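The Plirkutora Two-Disc Set
Kevosov Home Video

Region: All
Discs: 2
Feature running time: 100 minutes
Picture: Color, original widescreen ratio
Sound: Original mono, plus commentary track
Subtitles: English, and English for the hard of hearing
Booklet: Stapled, with new essay and shooting notes
Catalog number: KV-562

About the film

If you have only ever seen Plirkutora on a worn-out tape, or on late-night TV with half the quiet parts trimmed for commercials, you are in for such a good evening. It's the story of a piano tuner named Whitlock who takes a winter job in a seaside hotel, closed for the season, and slowly works out that the owner has no plans to open again. That's pretty much the whole plot, and it's plenty! The film is all hallways, half-heard phone calls and people being polite to each other when they'd much prefer to shout.

The first reel asks for a little patience. There is hardly any talk until Whitlock reaches the ballroom, and the opening titles run over a long ferry ride with only the engine for music. Stick with it. By the time the owner's sister turns up with her two suitcases and her terrible cough, you'll be leaning in to catch every word, and the dinner that follows (eleven minutes, four people, one very small fish) is among the funniest and saddest things we've ever had the pleasure of putting on a disc.

The new transfer

We worked from the camera negative, which had been stored in good order apart from the fourth reel. That one had shrunk a bit and needed a lot of slow, careful scanning. A few shots in it come from a later print, and a sharp eye will notice that the grain gets heavier during the walk on the breakwater. We left the grain alone everywhere. It belongs to the film, and the night scenes look wonderful with it.

Color was the long job. Older copies had drifted toward pink, so the hotel always looked warm and sort of cozy, and the story made less sense for it. Now the interiors are cool again, full of greens and blues and deep corners, and when somebody finally lights a fire in the lounge it really does change the mood of the whole room. We checked our work against a print held by the Wurkesside Film Club, who were very generous with their time and with their projector.

The sound is the original mono. We took out clicks and a low hum that ran through reel two, and stopped there. The piano comes through beautifully, out of tune in all the right places, and then a little less so as the weeks go by. Try listening for that on a second viewing.
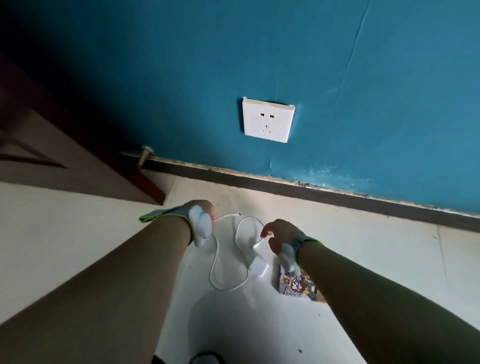 What's on the discs

Disc one
The feature, in the new transfer
Commentary by film writer Jordan Dunmore
Original trailer
Teaser trailer (no dialogue, just the ferry)

Disc two
The Wurkesside cut, 77 minutes
"Out of Season," a new half-hour piece on the making of the film
Audio-only talk with the sound crew
Deleted scene: the sister at the pharmacy
Gallery of posters and lobby cards

About the Wurkesside cut

This is the one collectors have been writing to us about for years, and we're so glad to have it. It was put together for a double bill, with 23 minutes gone and some scenes in a different order. The fish dinner is down to a couple of lines, which hurts. But it also has a short scene that isn't in the full version at all, where Whitlock writes a letter home and reads it back to himself aloud, and he lies in nearly every sentence of it. Watch the full film first, please. Then come to this one on another night.

The picture on the shorter cut is rougher. Only one print was on hand, and it had been through a lot of projectors, so expect lines and a few jumps at the reel changes.

The commentary

Jordan Dunmore has been showing this film to anybody who would sit still for it since college, and it comes across. The track is packed with good stuff: how the ballroom was built a third smaller than it looks, why the owner is never seen going up the stairs, which of the phone calls had a real person on the other end. There are a few quiet stretches in the second half where Dunmore gets caught up in watching. We thought about cutting in something from the interviews to fill them and decided against it.

The booklet

Dunmore's essay takes up the first half and gives away the ending, so save it for afterward. The second half reprints the shooting notes, including the hand-drawn plan of the hotel's ground floor. Keep that plan open next to you on a repeat viewing and you'll find that the kitchen moves.

Playback notes

Both discs are free of region coding and should play in any standard Blu-ray player. They won't play in a DVD-only machine. Subtitles are off when the disc starts and can be turned on from the main menu or with the remote. The commentary is under Sound, not under Extras, and we've had a few notes from people who missed it.

Some players show a black screen for several seconds before the menu on disc two. Give it a moment and it will come up.

Packaging

Clear case with a reversible sleeve. The new artwork is on the outside, and the original poster, with the enormous tuning fork, is on the inside for those who like it better (half of our office does). The first pressing also comes with a folded copy of the hotel plan. Orders placed now ship in February.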